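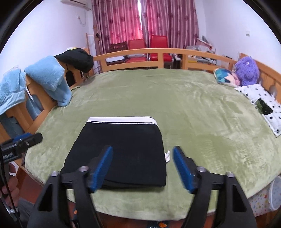 Green blanket, black laundry

Fleece blanket sheds on everything dark. Fix?
I've washed mine over 5 times since September and my black clothes still come out of the bedroom looking like I own a sheep. The store says it will "settle." So will I, at this rate.
Kyung-tae Gil

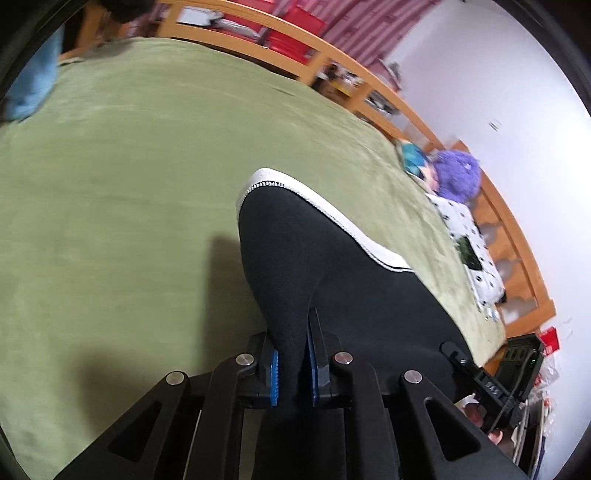 Answered by Do-yoon Seo, Nov 10, 2022

Stop using softener. Wash it alone, cold, with half a cup of white vinegar, then tumble on low and clean the lint screen twice per load - mine gave up enough fuzz for a second blanket. Two rounds did it. Don't fold clothes on it meanwhile.

Hyun31
buy a gray one

Zurkach
Lint roller. I've made my peace.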